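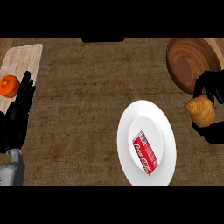 About us

Gidombridge is a small test house for robot hands, arms, cameras and controllers. Our customers are companies which want to buy a robot and do not know yet which parts fit together. We try the parts for them, first in simulation and after that on a real bench, and we write down what we found.

The company was started by Nazma Weerakoon and Dinesh Debnath. Nazma worked before with controllers for packing machines, and Dinesh comes from camera calibration. They shared one rented room in Gandier and 2 secondhand arms, and one of the arms is still in service. Today we are a team of 12 people. Most of us sit in Gandier, and the long-running tests are done in our workshop in Coltlow.

How we compare

Each gripper gets the same set of tasks. We use ordinary things from the kitchen and the shop: a croissant, a tangerine, a drink can lying on a plate. A can that lies in a plate is harder than it looks, as the rim is in the way of the fingers. A croissant has a soft, uneven shape and it shows quickly if a hand closes with too much force. For multi-fingered hands we do the tasks with two arms, left and right, because many customers ask for this and the data sheets say little on it.

One full comparison has 200 grasps per hand. We change the position of the object between the grasps, and the camera stays where it is. If we change the camera too, we call it a separate test and report it separately.

Our software for running the tasks is called Paul. It sends the same commands to the simulated arm and to the real one, so the two results can be put side by side. When they do not agree -- and with soft objects they often do not -- the report says so and gives both numbers. Up to August 2023 we have 772 finished test runs in our archive, and customers may ask to see the ones that concern their type of gripper.

What we do not do

We do not sell grippers and we take no commission from the makers. We also do not give a "best hand" prize. A hand which is good for fruit can be poor for bottles, and the customer knows better than we do what is on his table.

Visits

You are welcome to come and see a test in Coltlow. Please write to us first and tell us which arm and controller you use now, so that Dinesh can prepare the bench. Bringing your own objects is possible -- please send us their size and weight before.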